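Fladari 项目第二阶段进展报告
提交对象:Rorkwood 资助管理办公室
报告期截至 11 月
编写:末端执行器小组
审阅:Mutua Nyaga

一、本期工作范围

按任务书第二阶段的约定,本期完成两款候选夹爪的同台对比,确定控制器侧的通信方案,并给出相机安装位置的初步结论。双臂协同部分只做到工位共用和互锁,协同搬运的试验没有开始,原因见第六节。

候选夹爪为 Stistska 和 Adebisi 两款,均为电动两指平行夹爪,标称行程同为 80 毫米。第一阶段报告中列过的气动方案不再跟进,上次评审会已同意,本报告不重复论证。

任务书中写的“抓取成功”定义较宽,本期收紧为:夹持后提升到规定高度,保持,按规定路径移到托盘上方,放下,松开后物体保持直立,放置位置相对目标点的偏差不超过 2 毫米。其中任何一步不满足即记失败。直立的判断由操作员目视完成,偏差由固定相机读取桌面标定坐标后计算。偏差阈值是本组定的,任务书没有要求这么严,如办公室认为与第一阶段数据不可比,我们可以按旧定义重算一遍,原始记录都在。

二、机械接口

两款夹爪的法兰孔位不同。Stistska 与机械臂末端法兰可以直接连接,Adebisi 需要过渡板。过渡板第一版用树脂打印,装上以后在快速停止时可以测到明显的末端摆动,弃用。第二版改为铝件,由校内机加工车间制作,交付比计划晚,影响了 Adebisi 的测试起始时间,但没有影响总工期,因为 Stistska 的测试先行展开。

加上铝过渡板后,Adebisi 一侧的末端附加质量为 530 克,这个数字包含螺钉和过渡板,不含线缆。机械臂控制器里的负载参数按此设定,重心由称重和悬挂法得到。Stistska 的附加质量较小,但它的机身较长,重心离法兰面更远,腕关节的静态力矩反而略高。第一阶段报告中仅按质量作过比较,该处结论应以本报告为准。

负载参数设错的后果在本期遇到过一次。更换夹爪后操作员没有切换参数文件,机械臂在拖动示教模式下缓慢下沉,夹爪指尖碰到桌面。指尖垫有压痕,夹爪本体未见损伤,更换指尖垫后继续使用。此后在启动脚本中加了检查:程序读取夹爪序列号,与当前负载参数文件中登记的序列号不一致时拒绝使能。检查只对通过总线能读到序列号的夹爪有效,两款候选都支持。

指尖垫方面,两款夹爪均换成同一种硅胶垫,尺寸一致,以排除表面材料的影响。原厂指尖的数据另外测了一小组,放在附表末尾,不参与比较。硅胶垫有磨损,每完成一组试验检查一次,表面发亮即更换。垫片用双面胶加两侧卡边固定,单用胶时在侧向受力下会滑移。

三、通信与控制器

两款夹爪都走串行总线。第一阶段的做法是把夹爪接在机械臂腕部的工具口上,经机械臂控制器转发。这种做法接线简单,缺点是转发周期不稳定,控制器负载高的时候指令延迟会出现长尾。本期对比了两种接法:

接法甲,腕部工具口转发,线缆全部走臂内。
接法乙,工控机直接引出串口,线缆沿臂外固定到夹爪。

接法乙的延迟分布明显收窄,长尾基本消失。代价是外走线。腕关节转到接近极限位置时线缆会绷紧,一度造成接头松动,表现为夹爪状态读数间歇性停住不更新。最初误判为驱动问题,在驱动代码里花了不少时间,后来在接头处测到接触电阻随腕部转角变化才定位到。处理办法是把线缆在腕部多留一段余量,用绑带分段固定,并在软件中把腕关节的可用转角收窄。收窄后的范围对现有任务够用,但以后如果要做倾倒类动作需要重新考虑。

最终采用接法乙。以下全部比较数据都在接法乙下取得,接法甲期间的数据作废,不计入附表。

驱动层做了统一封装。上层程序只看到开度、速度、力三个设定量,以及开度、是否接触、故障码三个反馈量。两款夹爪的力设定含义不一样:Stistska 的力设定对应电机电流上限,与实际夹持力的关系随速度变化;Adebisi 的力设定经过厂方标定,低速时与我们用测力计测得的结果吻合较好,速度提高后同样偏离。为了公平,比较试验中两者都以低速闭合,力设定值按测力计读数对齐,不使用各自说明书上的标称值。

“是否接触”这一反馈量的可靠性也有差别。Stistska 依靠电流突变判断接触,软物体(海绵、纸杯)上经常漏报。Adebisi 提供单独的状态位,软物体上也会漏,但次数少。两者在刚性物体上没有观察到漏报。封装层里另加了一条规则,开度在设定时间内不再变化且未到目标值时,也视为接触。加了这条以后软物体的漏报对上层已无影响,但判断会晚一些。

复位行为也做了记录。Stistska 上电后必须完整开合一次才能响应指令,如果断电时手里夹着东西,重新上电会直接把物体放掉。Adebisi 保留断电前的位置值,可以原地恢复。急停回路目前只切机械臂的动力,夹爪供电独立,所以按下急停时两款都能保持夹持。这一点在风险评估表中已更新,请办公室替换旧版。

四、抓取对比试验

试验物体沿用第一阶段的清单,删去玻璃杯,增加带手柄的马克杯和浅边托盘。删去玻璃杯是安全评估的要求。每种物体、每种抓法各做 20 次,物体初始位置按固定的偏移表摆放,两款夹爪用同一张表。操作员轮换,摆放人员不知道当次使用的参数组,但能看见装的是哪款夹爪,这一点无法做到盲测。

主要结果如下,完整数据见附表。

方形纸盒:两款均全部成功,无区分度,下一阶段建议从清单中去掉。

圆柱罐:两款接近。失败都发生在偏移量最大的几个初始位置,单侧指尖先碰到罐体,把罐体推开后才闭合,放置时偏差超过阈值。属于定位误差,与夹爪关系不大。

海绵块:Stistska 闭合过头,海绵被压得较扁,松开时回弹带动物体移动,放置偏差超限。降低力设定可以改善,但再低就会在移动过程中滑落,可用区间很窄。Adebisi 的可用区间较宽。

纸杯:外夹时两款都会把杯壁夹变形。改从杯口内撑,成功率明显上升,两款差距缩小。

马克杯外夹:手柄方向对结果的影响大于夹爪型号。手柄落在指尖闭合路径上时基本失败。清单中原先没有规定手柄方向,本组补充了规定,旧数据重做。

马克杯内撑:Adebisi 优于 Stistska。Stistska 的指根较宽,伸入杯口后余量小,初始位置稍有偏移就会碰到杯沿。碰沿后如果继续下探,保护停止会触发。

浅边托盘:从边缘夹取,两款都不理想。托盘边缘抬起的高度有限,指尖下探稍深就碰桌面,稍浅就夹不住。目前做法是把托盘当作放置目标使用,暂不作为抓取对象。任务书第二阶段的清单里没有托盘抓取,故不构成缺项。

有两组数据需要单独说明。一是 Stistska 的海绵试验中途更换过指尖垫,更换前后的结果有差异,我们把更换前的部分剔除后补做,附表中为补做后的数据。二是 Adebisi 的圆柱罐试验中,有一次失败是操作员误按暂停造成的,按规则仍记为失败,未作修正。

重复定位精度也作了测量。用千分表抵住指尖侧面,反复开合,两款的离散程度都远小于放置偏差阈值,不是限制因素。限制因素目前是相机标定。

五、相机与工位

相机位置试过三处:腕部、桌面上方固定、三脚架侧视。腕部安装视野好,但夹爪伸入杯口后杯沿被指体遮挡,最需要看的时候看不到。上方固定的遮挡来自机械臂小臂,姿态规划里加约束可以避开一部分。侧视对高度方向最敏感,用来判断下探深度合适,单独使用时水平方向的误差偏大。初步结论是上方固定加侧视,腕部相机保留接口,不参与本阶段闭环。

标定用棋盘格完成。标定结果随时间有漂移,上方固定相机的支架受热胀冷缩影响,上午标定的参数到傍晚已有可见偏差。临时措施是每次试验前检查一个固定参考点,偏差超限则重新标定。长期措施是更换支架,已列入下期采购。

照明方面,黑色桌面在斜向光下仍有反光,深度相机在反光区域会出现空洞。调整曝光后空洞减少,没有完全消失。颜色较深的物体与桌面的对比度低,分割时边界会丢失,这类物体本期没有纳入清单。

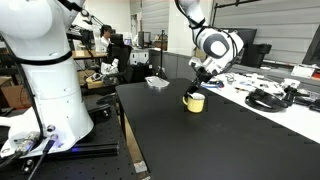
内撑抓取的下探深度是本期调参时间最长的一项。深度由杯口高度减去一个固定量得到,固定量太小则指尖只撑在杯沿附近,提升时杯体会绕支点转动;太大则指尖接近杯底,杯壁下部若有弧度,接触面不完整。最后定下来的数值对清单内的杯类物体通用。调参使用的标准物体是浅黄色马克杯,置于黑色桌面中部,两指自上而下伸入杯口,银白色浅盘放在靠桌面远端的位置,这一布局与附表中“内撑”各组一致。杯体与桌面明暗差别大,杯口轮廓的提取没有遇到困难。手柄留在杯体外侧,内撑时不占用指尖的空间,因此内撑各组不需要像外夹那样限定手柄方向,只要求摆放时不让手柄碰到相邻物体。

杯口提取采用椭圆拟合。拟合中心与实际中心之间有固定偏差,方向朝相机一侧,推测来自杯沿厚度。已在程序中补偿,补偿量按杯沿厚度分档,清单以外的杯子需要重新测。

双臂共用工位部分,两台臂的基座坐标系用同一块标定板统一。互锁采用分区方式,桌面划分为各自独占区和共享区,进入共享区前需申请,释放后另一台才能进入。互锁逻辑在仿真中跑过,在实机上只以降低后的速度验证过单次交替进入。连续交替运行时出现过一次申请未释放,后一台臂一直等待,没有碰撞风险,但任务停住。原因是上层程序异常退出时没有走释放流程,现已加超时处理,超时后转为人工确认,不自动释放。

六、偏差与未完成项

双臂协同搬运试验未开始。计划中它依赖夹爪选型结果,而过渡板返工推迟了选型。本组认为在选型未定的情况下先做双臂试验,数据大概率要重做,所以没有抢进度。此项顺延到第三阶段初,任务书第三阶段的其他内容不受影响。

线缆寿命没有测。接法乙的外走线在反复弯折下能用多久,目前没有数据。本期更换过一根,更换时外皮完好,内部是否有断丝未检查。下期准备用报废件做弯折试验。

Stistska 的厂方技术支持对电流与夹持力关系的询问尚未答复。没有厂方数据,我们只能使用自测曲线,样本只有手上这一件,不能代表该型号的一致性。Adebisi 同样只有一件样品,上述结论也受此限制。

文档方面,驱动封装的接口说明已写完,安装说明只写了 Adebisi 一侧。过渡板图纸已归档,包括弃用的树脂版本,在图号后加了作废标记。

七、选型意见

本组建议第三阶段以 Adebisi 为主用夹爪。依据是软物体上的可用力区间较宽、内撑时指体余量较大、断电恢复行为更安全。不利因素是需要过渡板,附加质量较高,单价也较高。Stistska 作为备件保留,驱动继续维护,接口保持可互换,两者切换需要更换负载参数文件和偏移标定,操作步骤已写入换装记录单。

Mutua Nyaga 对上述意见有一条保留:马克杯内撑的差距可能主要来自指体形状,若为 Stistska 重新加工窄指体,结论可能改变。本组同意这一判断在技术上成立。加工窄指体需要重新做测力对齐和全部杯类试验,所需工时超出本阶段余量,是否安排由办公室决定。如安排,建议与弯折试验并行,两者不占用同一台臂。

八、经费与下期计划

本期支出在预算之内。过渡板返工的费用从机加工科目列支,该科目剩余不多,如批准窄指体加工需要从耗材科目调剂。调剂申请表未随本报告提交,待批复后补。

下期工作按以下顺序进行:

更换上方相机支架,重新标定,连续记录漂移。
完成 Adebisi 安装后的复测,只抽测海绵块、马克杯内撑和圆柱罐。
线缆弯折试验。
互锁在正常速度下的连续运行。
双臂协同搬运,先用方形纸盒,之后换托盘。托盘由两侧同时托起,不再从单侧边缘夹取。

需办公室答复的事项:成功定义收紧后第一阶段数据是否重算;窄指体加工是否安排;双臂试验顺延是否需要另行办理变更手续。

附表一 各物体抓取结果
附表二 力设定与测力计读数对照
附表三 两种接法的延迟记录
附表四 换装记录单(空白)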